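Wumley Stone Surfaces
Owner's Manual for Marble Countertops and Islands

Section 13. Sealing, daily care and small repairs

Read this section before you put the countertop into regular use. It applies to all Wumley marble tops, polished or honed, in single slabs up to 2,475 mm long. Longer runs are made from two or more slabs, and the joint between them has its own instructions under 13.5.

13.1 What comes in the care kit

The care kit is packed in the carton marked Brodeo. Check that you have:

Brodeo penetrating sealer, one bottle
Brodeo stone cleaner, one spray bottle
Two lint-free cloths, white
One white nylon pad
Poultice powder, one pouch
Repair card with your slab number

If anything is missing, call the Biddale service desk with your slab number ready. The same number is on the sticker under the front overhang, next to the sink cutout if there is one. Write it on the inside cover of this manual. Matching a replacement piece without it takes much longer.

Note: Kits packed before February have a single large cloth in place of the two small ones. Cut it in half before you start.

13.2 Checking whether the top needs sealing

Tops leave the Biddale workshop with one coat of sealer. Installers wipe them down after fitting, and sometimes the area around the sink and cooktop loses part of that coat.

1. Wipe the surface with a damp cloth and let it dry overnight.
2. Pour a tablespoon of clean water onto the stone in three places: beside the sink, beside the cooktop, and in the area where you prepare food.
3. Wait 10 minutes.
4. Blot each spot with a dry cloth and look at the stone.

If the stone under the water has turned darker, the top needs sealing. If only one spot has darkened, you still seal the whole slab. A patch sealed on its own can show a faint edge, mostly on honed stone.

Repeat the check twice a year. Prep areas usually need it first.
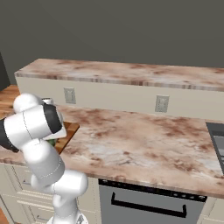

Light stone with brown or tan veining can be hard to read, and a damp patch over a vein is easy to miss. Move the test spot to a plain area, or look across the surface from a low angle with a lamp at the far end.

13.3 Applying the sealer

Allow an evening and the following morning. The room should be between 54 and 80 °F. Open a window.

CAUTION: The sealer is flammable until dry. Turn off gas pilots and do not use the cooktop or oven while you work.

CAUTION: Keep children and pets out of the kitchen until step 9 is finished.

1. Clear the countertop. Take everything off it, including trays and mats.
2. Clean the surface with Brodeo stone cleaner and wipe it dry.
3. Leave it for at least four hours. Stone that looks dry may still hold water.
4. Cover the sink, the faucet and any wood or metal edging with painter's tape.
5. Shake the bottle and pour a small amount onto one of the white cloths.
6. Wipe the sealer on in overlapping strokes. Work in areas no wider than your arm can reach. The stone should look evenly wet, without puddles.
7. Wait five minutes. Add a little more where it has soaked in completely.
8. Buff off all remaining sealer with the second cloth. Nothing should be left on the surface after 15 minutes. Sealer that dries on top leaves a haze.
9. Leave the top alone overnight. Remove the tape in the morning.

If you find haze the next day, put a few drops of fresh sealer on the hazy spot, rub with the white nylon pad, and buff dry straight away. Do not use a green or brown scouring pad on any finish.

Lay used cloths flat outdoors until they are dry, then throw them out. Do not ball them up in the trash.

13.4 Daily care

Wipe the top down at the end of the day with warm water and one or two drops of dish soap. Rinse with a clean cloth and dry it. The stone cleaner is for weekly use and for grease.

Do not use:

Vinegar or lemon-based cleaners
Bleach
Bathroom or tile cleaners
Powdered cleansers
Glass cleaner containing ammonia

Marble is soft compared with granite, and acid marks it quickly. Sealer slows down staining. It does not stop etching, which is the dull mark left when acid touches the stone. Tomatoes, citrus, wine, soft drinks, pickles and most salad dressings will all etch marble. So will cut fruit left face down.

Cut on a board. Wipe the underside of the board before you set it down, and lift it to move it. Grit caught under a board that is pushed along the counter is the most common cause of the fine scratches we are asked to polish out. A board with a groove around the edge holds juice better than a flat one, but check underneath either kind when you finish. Wash boards away from the countertop and stand them on edge to dry.
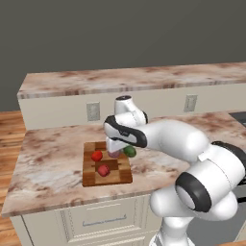
Wooden cutting board with four small round fruits; marble rear counter behind.

Hot pans go on a trivet. The stone itself will usually take a pan at 100 °C, but the sealer and the adhesive at the joints may not, and sudden heat near a cutout can start a crack. The same goes for slow cookers and electric griddles that run for hours in one place. Put a board or a folded towel under them.

Outlets in or near the countertop: spray cleaner onto the cloth, never directly at the stone beside an outlet. Wipe the plates with a cloth that is barely damp.

Do not stand, kneel or sit on the countertop. Overhangs of more than 10 inches without brackets should not carry anything heavier than a set table. If you plan to add stools and expect people to lean on the edge, ask the service desk about Laryea support brackets before you fit anything yourself.

13.5 Joints and edges

The joint between two slabs is filled with tinted resin. It is flush with the stone when new and should stay that way.

1. Run a fingernail across the joint once a year.
2. If your nail catches, look for a gap or a raised edge.
3. A gap you can barely feel can be filled with the resin from a Laryea joint set, ordered separately in your color.
4. A raised edge means one slab has moved. Do not fill it. Call the service desk.

The silicone line along the back wall and around the sink is meant to flex. Replace it when it pulls away or turns black and cleaning no longer helps. Use neutral-cure silicone only. The ordinary bathroom type can leave an oily shadow in marble that does not come out.

13.6 Removing stains

Find out what made the stain first if you can. Oil and grease darken the stone. Coffee, tea and fruit leave a brown or pinkish mark. Rust is orange and usually has the outline of whatever stood there.

1. Mix the poultice powder with water until it is as thick as peanut butter. For oil, use acetone in place of the water and keep away from flames.
2. Spread it over the stain and a half inch past the edges.
3. Cover with plastic wrap and tape down the sides.
4. Leave it for 24 hours, then take off the wrap and let the paste dry completely.
5. Lift it off with a plastic scraper. Rinse and dry.
6. Look again the next day. Repeat if the mark is lighter but still there.
7. Reseal the slab once the stain is gone.

Old oil stains can take three or four rounds. Do not try the poultice on rust. Rahel Imhof at the service desk handles rust cases and will ask for a daylight photo and your slab number.

Note: A dull spot with no change in color is an etch mark, and a poultice will do nothing for it. Light etching on a honed top can be rubbed back with the white nylon pad and water. On a polished top it has to be repolished by a fitter.

13.7 When to call

Call the service desk for any crack you can see from both the top and the front edge, for movement at a joint, or for water coming through under the sink. Stop using that part of the countertop until someone has looked at it. Empty the cabinet below.

Chips smaller than a grain of rice can wait for a routine visit. Keep the piece if you find it and tape it to the repair card.

Continue with Section 14, Undermount sinks and faucet holes.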